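Section 4: Getting your first group loaded

If you followed Section 3, you've got a working Gadside login and your agency profile is filled in. Now we get to the part I like, which is putting a real employer group into the system and sending out enrollment invitations. I've done this with everything from a four-person dental lab to a trucking outfit with 103 eligible employees, and the steps are the same every time. Only the typing gets longer.

Set aside an hour for the first one. The second will take you half that.

What you need on the desk before you start

The employer's legal name and tax ID, exactly as they appear on last year's paperwork. A census file (more on that in a second). The plan sheets from each carrier the group has picked. The monthly contribution amount the owner has agreed to, in writing, even if it's only an email. And the name of whoever at the company is going to answer the phone when an employee gets stuck.

Note: Get that last one early. If the owner says "oh, just have them call me," smile and ask again.

4.1 Create the group

1. From the broker dashboard, click Groups, then Add New.

2. Type the legal name in the top field. There's a second field for the everyday name, and that's the one employees will see on their invitations, so make it something they'd recognize. Nolcombe Supply Holdings means nothing to a guy who has worked at "the Nolcombe yard" for ten years.

3. Enter the tax ID with no dash. The form will take a dash, and then the carrier export will choke on it later. I've reported this one. Twice!

4. Choose the effective date. It has to be the first of a month.

5. Set the waiting period for new hires. Your choices are none, 29 days or 60 days. Check the employer's handbook before you pick, and make sure the two match.

6. Click Save as Draft. Don't click Publish yet, however tempting that big green button looks.

Caution: The effective date locks when you publish. Changing it afterward means a support ticket, and in October and November the ticket line gets slow.

4.2 Load the census

The census is just a spreadsheet with one row per employee. Gadside wants last name, first name, date of birth, home ZIP, hire date, hours per week and work email, in that order. Download the blank template from the Census tab and paste the employer's data into it. I know it feels quicker to rename the columns in the file they sent you — I did it that way for a whole season and spent more time fixing it than I saved.

1. Open the template and paste values only, no formatting.

2. Look down the ZIP column. Spreadsheets love to eat the zero off the front of a New Jersey or Massachusetts ZIP. Format the column as text and put the zeros back.

3. Look down the hours column. Anyone under the group's full-time line should still be in the file, marked PT in column H. Leave them out and you'll have no record that they were considered.

4. Save it as a CSV and upload it.

5. Read the error list. It shows the row number and the trouble. Fix the CSV, upload again, and keep going until the list is empty.

Note: A yellow row is a warning and a red row is an error. You can publish with yellows. The usual yellow is a missing work email, and those folks will need a paper invitation (see 4.5).

Caution: Never email a census as a plain attachment. Birth dates and home addresses are in there. Use the Send Securely link on the Census tab, and have the employer use it too.

4.3 Set the contribution

This is where a defined contribution setup really differs from the old way, and it's also where owners get nervous, so I like to do it with them on a screen share. The employer picks a dollar amount and the employee spends it on whichever plan fits.

1. Click Contribution, then Add Class. A class is a bunch of employees who all get the same amount. Most small groups need one or two.

2. Name the class something plain, like Full-time Office.

3. Enter the monthly dollar amount for employee only. Then fill in the amounts for employee plus spouse, plus children, and family. You can repeat the first number all the way down if the owner isn't paying toward dependents.

4. Decide what happens to leftover money. If an employee picks a plan that costs less than the contribution, Gadside can drop the difference or apply it to dental and vision. The default is to drop it. Ask the owner, and write down what they said and when.

5. Click Preview. You'll get a table of every employee with the cheapest and priciest plan after the contribution comes off.

Spend real time on that preview. I had a group where the contribution looked generous until we scrolled to the older employees, and one of them would have been paying more than the year before. The owner bumped the amount up by $33 a month and everyone was fine with it. Much nicer conversation to have in a draft than in open enrollment!

Note: Rules on how classes can be split, and how much the employer has to put in, vary by state and by carrier. The system won't stop you from building something the carrier will reject. Check the carrier's participation sheet first.

4.4 Attach the plans

1. Click Plans, then Add from Library.

2. Filter by state and effective date.

3. Tick the plans the employer chose. I'd stay under eight. Give people twenty and they'll freeze up and call you.

4. Open each one and compare the deductible and the out-of-pocket maximum to the carrier's own sheet. The library is good, but it's only as fresh as the last update.

5. Pick a default plan, or choose No Default. With no default, anyone who doesn't respond gets recorded as not enrolled, and you'll want to chase a signed waiver from each of them.

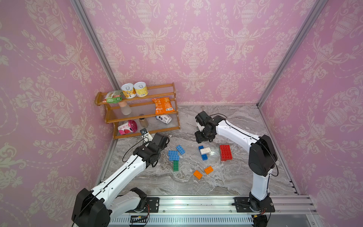
Broker Guide, Issue 29

4.5 Send the invitations

Go back to the group page and check the four little circles across the top: Profile, Census, Contribution, Plans. All four should be green. If one is gray, click it and the system takes you to whatever is missing.

1. Click Test Invitation and send it to yourself. Open it on your phone, because that's where most employees will read it.

2. Send a second test to the employer contact. Iolanda Fontes, who handles the office side at Pawlak, caught a wrong deadline in hers that I'd looked straight past.

3. Click Publish. Yes, now.

4. Click Send Invitations and choose a time. I go with 10:15 in the morning. Earlier than that and it gets buried.

5. Print the paper invitations for anyone without a work email. Each has its own code, so don't photocopy one for the whole crew.

Caution: An invitation code works once. If an employee closes the browser before setting a password, you'll have to reissue it from the Census tab under Reset Code.

4.6 If something looks off

An employee says they can't see any plans. Check their hire date. Nine times out of ten they're still inside the waiting period.

The contribution shows as zero. The employee isn't in a class. Open their record, assign one, and ask them to log out and back in.

The price doesn't match the carrier quote. Compare the birth date and the ZIP first, then the effective date.

The carrier export won't go through. Look for that dash in the tax ID.

If none of that helps, the Arkine help desk covers Gadside for most agencies in our network. Ask for Edivaldo Miranda if he's on. Have the group number and the row number handy, and tell him what you've already tried.

Section 5 covers open enrollment reminders and collecting waivers.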